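From: Jerome Rivera
To: histel-wiring list
Date: Wednesday, November 20, 2024
Subject: Re: Nuisance tripping on kitchen ring

Levente Bárány wrote:
> The RCD at the Plarnow flat has gone again. It holds for days
> and then drops with nothing obvious switched on. Insulation
> test was fine when I did it. Is it worth changing the device
> before I start lifting floorboards?

I would not change the device yet. A 30 mA RCD may lawfully trip anywhere above 15 mA, so a healthy one with a standing leak behind it will behave just as you describe.

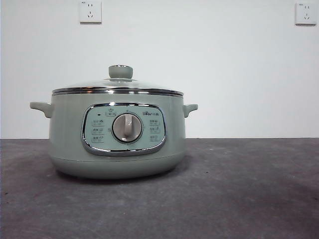 Standing leakage adds up across everything left plugged in. Filters in power supplies leak a little all the time, and heating elements leak more once damp gets into the filling. Start with anything that heats, including small items such as an electric cooking pot with a glass lid, and test each one by itself. A pot that reads well cold can read badly when warm, so test it both ways.

Then put a clamp meter round line and neutral together at the board, with the ring loaded as normal. Write down the reading.
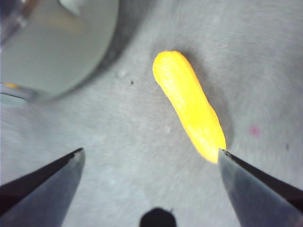

If the figure is above 9 mA, split the ring over 2 devices before doing anything else. At Ratavine we had 54 sockets on one RCD and spent a week hunting for a fault that did not exist.
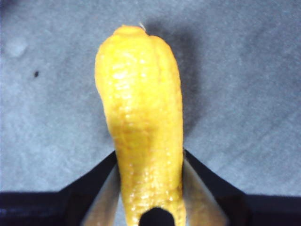

Levente adds off list that the insulation test was done with the neutrals still in the bar, so it proves very little. I agree. Please repeat it at 250 V with line and neutral joined, then at 500 V with everything unplugged.

Outside sockets come next. The back box at Dela Peña held water every December until the gland was replaced.
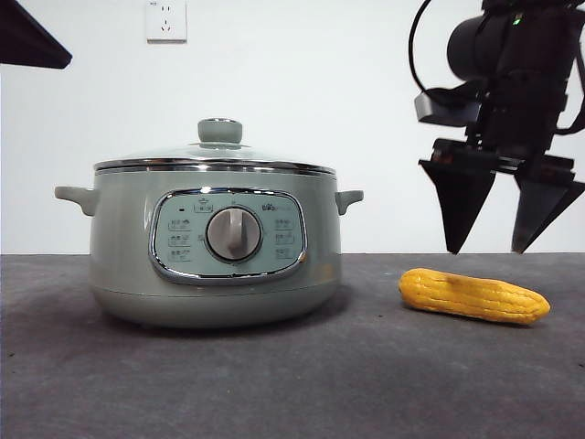 Green electric cooking pot with dial control, lid on.

Send the clamp readings to the list when you have them, with the load noted beside each one.

Jerome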